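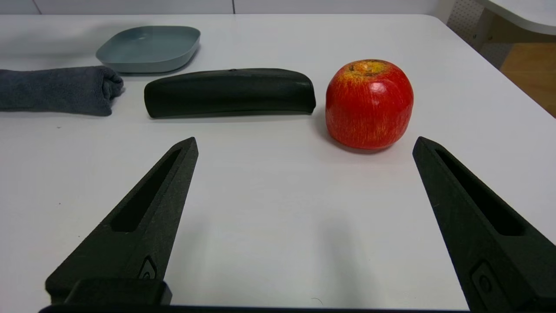 Fig. 1. Wrist camera view, gripper open, apple to the right.

Lab 4 — Grasp Selection

Each team records 40 pick attempts on the Skostis arm. Return to the home pose between attempts and log the jaw width at contact. An attempt that runs past 60 seconds counts as a miss.

Round objects: close on the widest part. Long objects: close across the short axis — never end to end.

Logs are due Monday in the Warow folder, one file per team.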